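Come and help us argue about gripper rules (paid!)

I'm Tahmineh and I look after the handling guidelines at Rotik. I'm looking for 20 people to help me test a new set of good practice rules for robot arms that work with household things, and I'd love it if a fair few of you had never been near a robot before.

We've got a draft. It's 38 pages long, which is 18 more than I wanted, and it covers how an arm should approach an object, how hard it may grip, when it has to stop and who gets to restart it. Radu Hodoroagă and I wrote most of it between us and we've both read it so often that we can't see the daft bits any more. That's where you come in!

You'd spend two afternoons with us at the Millavora building in May, from 1 pm until 5 pm. On the first you read a few pages (not the lot, I promise) and watch simulated runs on a big screen, marking each one as fine, not fine or can't tell. On the second we sit round a table and go through the ones people disagreed on. The "can't tell" pile is my favourite — it usually means we've written a rule badly.

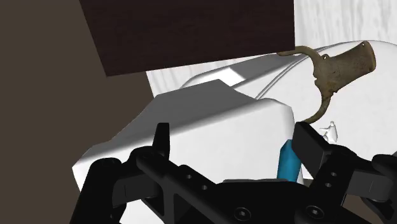 The section I'm most nervous about is clearance, so expect plenty of questions on it. How close may the fingers come to something they're not meant to touch? Does it matter if that something is fragile, or just awkward? Radu wants one fixed distance for everything. I think it should depend on speed, and we've been politely cross with each other over it for weeks.

You need to be over 18, happy looking at a screen for an hour at a stretch, and willing to say so when a sentence makes no sense. Cooks, carers, shop staff, machine operators, people who drop things a lot: all welcome. If you work for Plokon or another gripper maker, please tell us when you write in.

We pay £80 per afternoon plus bus or train fare, and there's tea. The room is step-free and we can send the pages in large print.

To apply, send a few lines about yourself to Zohreh Talebi at the Rotik front desk, with any dates in May you can't do. She'll reply either way.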